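Ticket 2049: Pendolance sync fails on large folders
Raised by: Homa Abbasi, Runside

Client stops with "queue full" once a folder holds more than 400 files. Smaller folders complete. Restarting the service clears the error until the next scheduled run. 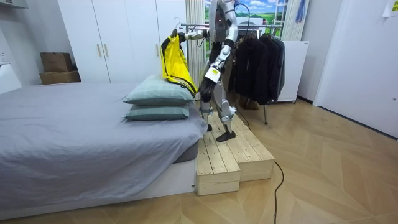

Adstead, 10 May 2024 — Reproduced on the test server. The queue limit was still at the default of 50, left over from the December upgrade. Raised the limit in the config file and restarted the service. Error returned after 28 minutes.
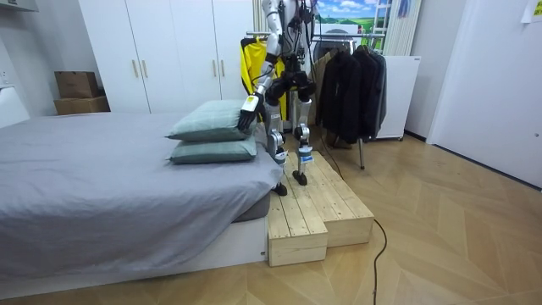 Log shows the old value being read at start-up. A second config file in the Coutinho profile folder takes priority — renamed it and restarted. Overnight run completed without errors. Ticket stays open until the weekly backup has run.

Contact support | © Runside | Back to top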